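3.2 Claim records and coding

The portfolio used in this study was supplied by Flosau, a mutual insurer writing homeowners and renters policies in the Tullport area. After removal of duplicate entries and claims withdrawn before assessment, 3,417 contents and building claims remained. Of these, 534 were coded as kitchen losses under the scheme of Pappas and Zacharopoulos, which assigns each claim to the room where damage began and not to the room with the largest payment. Claims with two or more points of origin were coded as mixed and left out of the room-level models.
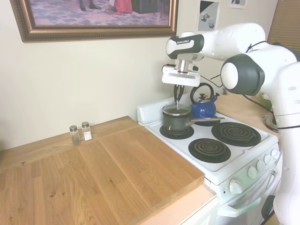 Deductible choice enters the model as a categorical variable with four levels, the lowest being 200. Policyholders select the level at inception and may change it only at renewal, so the value in force on the date of loss was used throughout. Kitchen losses were divided further by source: cooking appliance, plumbing, refrigeration, and other. The cooking appliance group covers built-in and freestanding units, and its subcodes separate gas burners, smooth electric tops, and coil burners of the kind under the saucepan in Figure 4. Adjusters did not always record the subcode. Where it was missing, the claim was kept in the parent group and the subcode was treated as unknown; no imputation was attempted.

Figure 4. Kitchen setting: stove and counter area, with a wood surface at close range.

Severity was modeled separately from frequency. We fitted a gamma regression with a log link to paid amounts net of the deductible, using dwelling age, sum insured, and source of loss as covariates. Payments still open at the end of the observation window were replaced by the case reserve — a choice that affects the upper tail more than the mean.
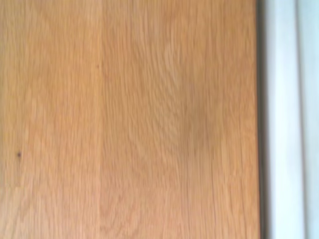 Depreciation was the main source of disagreement between the two coders. Policies on the Sotiropoulos wording pay replacement cost on fixtures but actual cash value on furniture, and the boundary is not defined for loose or partly attached items. Surface damage raised a second problem. On wood with a visible seam between boards, as in the close view in Figure 4, a burn or stain on one side of the seam may be settled as a repair to the affected board or as replacement of the full surface. The wording is silent on this point. We recorded the settlement basis stated in the adjuster's report and, where none was stated, the basis implied by the Kovon estimating software — its line items distinguish refinishing from replacement.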